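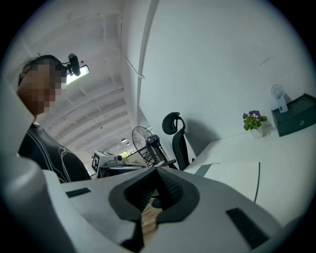 Room 2, ceiling, lights and floor fan, seen from bench height.

Workroom safety check – Room 2, Sketthorpe
Checked by: Lurdes Serrano
Walked with: Dennis Staniforth
Day: Monday, before the morning start
Marks used: OK / Fix / Watch

CEILING AND LIGHTS

Ceiling beams and recessed panels – OK
White throughout. No stains or sagging panels found on the walk. Dennis checked the back rows from the step stool.

Rectangular light fixture – OK
Comes on at the first press of the switch. Cover tight.

Pendant lamps, toward the back – Watch
There are two of them. Both work. The cord on the one closer to the wall has a slight twist near the top. Look again next month and call Ashley Bloxham if it has moved.

Small hanging fixture, middle of room – OK
Clears head height. Do not hang anything from it. We took a paper sign off it in December.

Black unit above the light – OK
Bracket tight, no loose wires. Dust it when the light cover is cleaned.

FLOOR FAN

Wire grille – OK
All clips closed. Grille does not move when pushed by hand.

Stand – Fix
Height collar slips a little when the fan is on high. Girish Vashisht has the replacement collar from Paiva and will fit it this week. Run on low until then.

Small blue and gray device near the top rim – OK
Clip holds. Check it each time the fan is moved, as it sits close to the grille.

Power cord – Fix
Cord was across the walkway at the time of the check. Rerouted along the wall and taped. Needs a proper cord cover. Carol Kershaw to order a length from Stevau.

Position – Watch
The fan stands very close to the office chair. Leave enough space that the chair can turn without hitting the stand.

CHAIRS

Black office chair with headrest – OK
Mesh back has no tears. Headrest is firm. Casters roll and the seat holds its height with a person on it.
Comment from Dennis: push it in at the end of the day. It keeps ending up in the path to the door.

WALLS AND PILLAR

Large white wall – OK
Nothing leaning on it. Old screw holes filled.

Pillar edge – Watch
Small chip in the paint at shoulder height. Not sharp. Add a corner guard if the chip gets bigger.

WORK SURFACE

Wooden top – OK
No splinters on the front edge. Wiped down before the check.

Items left out – OK
Hand tools go back to the shelf after use. Drinks stay off the top.

EXITS AND GENERAL

Door and path to door – OK once the cord was moved.
Fire extinguisher – OK. Tag in date, pin in place.
First aid box – Fix. Out of medium bandages. Carol will add them to the same order.

OPEN ITEMS
Fan collar – Girish
Cord cover and bandages – Carol
Pendant cord, second look – Lurdes

Send corrections to Lurdes. The signed paper copy is in the Wasard binder by the door.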